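## Hanging a heavy framed canvas

A big framed canvas can change a whole room, and hanging one yourself is easier than you'd think! Start by finding two studs and marking them with painter's tape. Then measure from the top of the frame down to the hanging wire, pulled tight (I always do this twice).

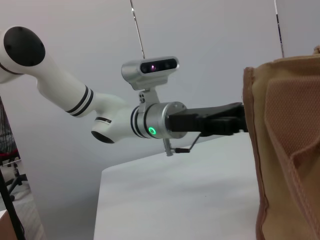

Next, hold a level across your tape marks and pencil in the two hook spots. Drill small pilot holes, screw the hooks in snug, and lift the frame on with a friend. Noura Nassar held the other end of mine, and we had it up before the coffee was ready.

Stick felt bumpers on the bottom corners so it sits flat, then step back and enjoy it!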